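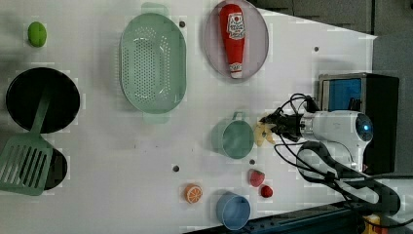
Renata Oduber
Site Safety Lead, Wummont — Zuddale building

Kitchen and break area walk-through
30/10/2018

Marks: OK / FIX / WATCH. Comments under the line. Same form as April, minus the laundry section, which has its own form now.

1. DOORS AND WAYS OUT

Hall door opens fully — OK
Back door opens without a key — OK
Stiff. Needs a shoulder in damp weather. Oil the hinge first, then plane it if no better.

Exit sign lit — FIX
One side dark. Bulb or battery, not sure which. Reported.

Path to back door clear — FIX
Paper towel cartons again. Moved them myself. They go in the closet under the stairs, bottom shelf, there is room.

2. FLOORS

Dry, no loose tiles — WATCH
Tile by the sink rocks when you step on it. Not lifted yet. Tape over it till the repair.

Mats flat — FIX
Corner curled at the fridge. Swap for the heavy kind with the rubber edge.

Wet floor sign on hand — OK
Two of them, both behind the door.

3. TABLES AND COUNTERS

Tables steady — OK
Wiped down, no sticky spots — OK
Nothing standing where it can roll or get knocked off — WATCH
Green plastic cup on its side on the white table. Cups upright or back on the shelf pls.

Cutting boards — FIX
The old board is scored too deep to clean. Throw out. New one on the order sheet.

Knives in the block, none loose in drawers — FIX
Bread knife loose in the dish towel drawer, blade up. This was on the April list too!!

4. POWER

Cords in good shape — FIX
Toaster cord scorched near the plug. Out of use, tagged, in my office. Do not take it back.

No extension cords used as permanent wiring — WATCH
Brown cord behind the coffee maker. Electrician to quote for a second outlet. Until then nothing else goes on that cord, and no space heater, ever.

Outlets by the sink trip on test — OK
Pushed both test buttons, both tripped, both reset.

Panel door shut, 3 feet clear in front — OK
Labels inside are faded. Rewrite in marker.

5. STOVE AND OVEN

Knobs all present, turn off properly — OK
Hood filter — FIX
Greasy. Drips if you touch it. Soak overnight, hot water and degreaser, put back fully dry.

Nothing stored on top of or inside oven — FIX
Baking sheets and a roll of parchment inside. Somebody is going to preheat that to 400 one day. Take them out. Sheets go in the tall cabnet.

Oven gloves — WATCH
Thin at the thumb. Will do for now, replace next order.

6. COLD STORAGE

Fridge temp — OK
Thermometer on the middle shelf, below 40. Log filled in most days. Gaps on the log are not OK, but temp is fine.

Freezer — WATCH
Ice build-up at the back. Defrost before the holidays.

Food labeled and dated — FIX
Several containers with no date. Binned anything I couldnt identify. Notice went up beforehand so no complaints please.

7. DISHWASHER (Lobo)

Door seal — OK
Leak underneath — WATCH
Small damp patch at the left foot. Might be the hose, might be mopping. Paper towel left under it, check tomorrow morning.

Detergent out of reach of kids — FIX
Was under the sink, cabinet latch broken. We get families in here. Moved to the high shelf. Latch costs next to nothing, get it done.

8. FIRE

Extinguisher on its hook, pin in, needle in green — OK
Tag 56. Zarnine serviced it, tag signed and dated.

Fire blanket — OK
Pull tabs hanging down like they should.

Smoke alarm — OK
Pressed the button, loud. Heard it upstairs too.

9. FIRST AID

Box in place — OK
Contents — FIX
Out of blue plasters and burn gel. Eye wash expired. The bulk pack is 200 plasters, order that, the little ones are gone in a week.

TO DO FIRST
— Latch on sink cabinet
— Exit sign
— Oven emptied, stays emptied
— Eye wash and burn gel

Everything else by next walk-through. When a FIX is done write your initials next to it on the copy taped inside the pantry door. Dont email me each one, I read the sheet.

Dishwasher hose result goes on that sheet too.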